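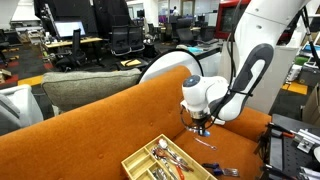

Photo: Traria / Semaan Street workroom, Irkport

About Traria

We sort kitchens. Drawers mostly, then cupboards, and the shelf over the fridge if you ask us to. Traria has been doing this in Irkport and Mirnton for nine years, and in that time we have grown suspicious of most of what gets said about tidy homes, including some of what we used to say ourselves.

Take the cutlery tray. Every store sells one and every store calls it a solution. A light wooden one with thin dividers looks very nice on the shelf. Put it to work and you soon have a long middle compartment full of mixed utensils, silver cutlery piled in the small section at the bottom, and an empty compartment on the left. The tray was designed for a set of knives, forks and spoons that match. Few people we work for own one. They own a drawer of things from three different decades and a slotted thing with a purple and black handle that will not lie flat next to anything.

So we don't begin by buying containers. We begin by taking everything out and putting it on whatever big flat surface is handy. A table is good. A sofa seat does fine. You need to see it all at once, and you can't do that standing over a drawer.

What we do

A first visit takes a morning. We empty two drawers, no more, and go through them with you. You decide what stays. We will give an opinion if you want one, but we don't hold up a whisk and ask how it makes you feel. If you use it, it stays. If you have four and use one, we will probably raise an eyebrow.

After that you can book us for the rest of the kitchen, or you can carry on alone. Plenty of people carry on alone and we think that is a perfectly good result, although our accountant sees it differently.

What we don't do

We don't promise it will last. Anyone who tells you a drawer will stay sorted forever has not met your household. Ours slide back too. We offer a return visit after five months at a lower rate, and we'd like you to look at the drawer yourself before you pay for it – it may be good enough.

We don't sell trays, jars, labels or baskets, and we take no commission from anyone who does. If an old tray fits, keep it. If it doesn't, try the drawer without one for a while.

We don't do before and after pictures. We have looked at a lot of them over the years and the "after" kitchens never seem to contain a potato peeler.

Where we are

There are two workrooms, the older one on Semaan Street in Irkport and a smaller one above the hardware store in Mirnton. Both are open in the mornings until noon. Bring a drawer if you like, contents and all. Some people find it easier to go through their spoons away from home, and there is no charge for using the space.

Visits outside the two towns can be arranged, with travel added to the bill. Call or write first and tell us what is in the worst drawer.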